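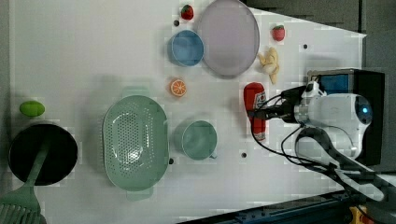

The Play Kitchen Box: Your Questions

Hi! I'm Joaquim Marinho, and I put together and lend out the play kitchen boxes here at Wondis, our little toy lending room in Frade. I get a lot of the same emails about the kitchen box (it's the one that goes out the most), so I finally sat down with a coffee and wrote up my answers.

What comes in the box?

The cooking and serving things are a black frying pan, a light green slotted spatula, a mint green colander, a green mug, a blue bowl and a big lavender plate. Then there's the food: a pair of strawberries, a banana, an orange half, and the ketchup bottle, who has fans of his own. I swap little extras in and out, so if your box has a surprise green thing rolling around in the bottom, enjoy it, and send it back with the rest please!

How long can I keep it?

The normal loan is 14 days. If you want to hang on to it longer, write to me before it's due and I'll check whether there's a family waiting. In August there usually isn't a line and I'm pretty relaxed. Around the winter holidays there always is, and I'm less relaxed.

What age is it for?

I lend it to families with kids from 3 up. Below that I'd rather you took the Marov box, which is all big chunky pieces with no small food in it. There's no upper limit that I know of. My niece is 11 and she still takes over the whole thing when she visits, with menus and prices and a very strict policy on substitutions.

Do I need a play stove or a toy kitchen to go with it?

Nope! A bare table is great, and I like a white or plain one best. The food is all such strong colors that it shows up beautifully on it, and kids find what they're looking for without digging. If you don't have a table free, a tray on the floor does the job too. We have a wooden play stove you can borrow separately, but it's heavy and you'll need a car.

How do you like to set it out?

I put the plate in the middle toward the back, bowl next to it, and then scatter the food so there's some reaching to do. Pan and colander go to one side as the "cooking end." I leave the mug near the colander for no good reason except that it's always been there. Please don't feel you have to copy me. One mom lines everything up by color and I was very impressed. 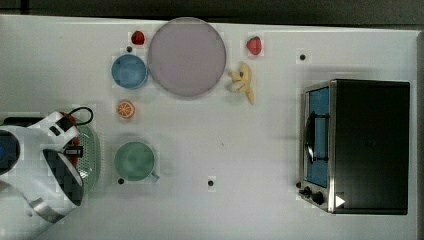
Plate and bowl at the back, mug down in front, toaster oven on the right.

Is the toaster oven part of the loan?

Sorry, no, the oven stays with us. I get asked this one a lot! At home a shoebox on its side makes a perfectly good oven, and you can draw the knobs on with a marker (get the kids to do it, they're fussier about knobs than I am). Please keep the play food well away from your own oven, by the way, and from the microwave and the stovetop. We've had one sad strawberry already.

What do you play with it, besides "restaurant"?

Restaurant is always the big one, but here are a few that have worked for us:

Fruit on the plate. Ask for one fruit at a time and have your kid put it on the lavender plate. Then swap over and let them boss you around, which they'll enjoy way more.

Wash and drain. Everything goes into the colander for a pretend rinse, gets a shake, and moves to the blue bowl. You can keep a three-year-old going on this for ages.

What's missing? Set out five things, have everybody close their eyes, and hide one behind your back. Start with the colorful stuff. The mug and colander are both green, so mixing those two in makes it trickier.

Breakfast in the wrong order. I say "first I eat the plate, then I cook the banana," and they fix me. Gets very loud.

Can I wash the pieces?

Wipe the pan, the dishes and the spatula with a damp cloth and a drop of dish soap, then dry them before they go back. No dishwasher, please. The food is a wipe only too, and go gently. I do a proper clean of the whole box between loans, so don't stress over fingerprints.

And the ketchup bottle? Can he go in the wash?

He gets his own answer! He's plush, soft and fuzzy all over, and the label is a sewn-on patch with the lettering and the leaves embroidered on it, plus a little red tomato. So no washing machine and no scrubbing across the stitching. Dab at a spot with a barely damp cloth and let him air dry. If something worse has happened (real ketchup, you'd be surprised), just put him in a bag on his own, stick a note on it and leave it to me.

He's also easy to squeeze and grab, so he tends to be the first thing the little ones go for.
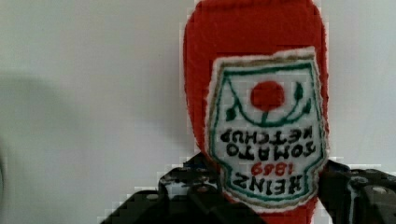 Something got lost or broken. What now?

Tell me, that's all! I keep a drawer of spares and the food pieces are easy to replace. There's no charge for one lost piece. If the pan or the plate disappears I'll ask you to chip in, and we'll work it out between us. Check under the couch first. Check the toy stroller too.

Where do I pick it up?

At our door on the Wutovetti side of the building, number 24, any time after three in the afternoon. Ring twice, I'm usually in the back. Bring a big tote bag, the box has no handles.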